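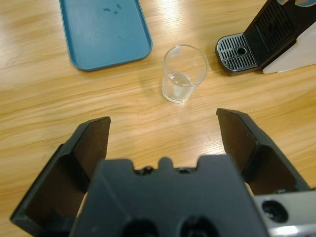
Page 70

6. Teaching the glass pick-up

Do this with the Horia gripper fitted and the arm at low speed. Have a hand on the stop button, and the other one nowhere near the jaws.

1. Open the jaws fully. A tumbler that is wider at the rim than at the base needs more room than you think.

2. Jog the wrist forward until the glass stands between the fingers, then save the pose as GLASS_A.

3. Close in small steps. Stop when the pads touch. The glass will not thank you for one more.

Caution: practise with a glass you dislike. A little water in the bottom will show you how badly the arm shakes.

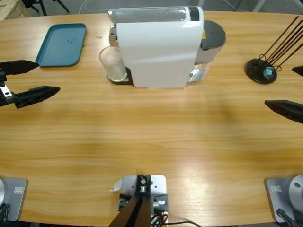
Two arms need a shared idea of where the table is, and ours disagreed until Selim Yurt rewrote the offsets in September. Load his file, Sarmiento 3286, before you move either arm. Set the left arm's keep-out zone first, then the right. Draw the right one generously enough to take in the capsule stand, as its thin rods lean up and away to the right and the planner has no opinion on anything so skinny. The drip tray sticks out from the machine too, so a glass standing on it must be lifted before it is pulled back.

4. Run GLASS_A with both zones on. If the arm halts with error 680, it has found its own elbow. Go back to step 2.

Note: save your work before switching off — the controller won't.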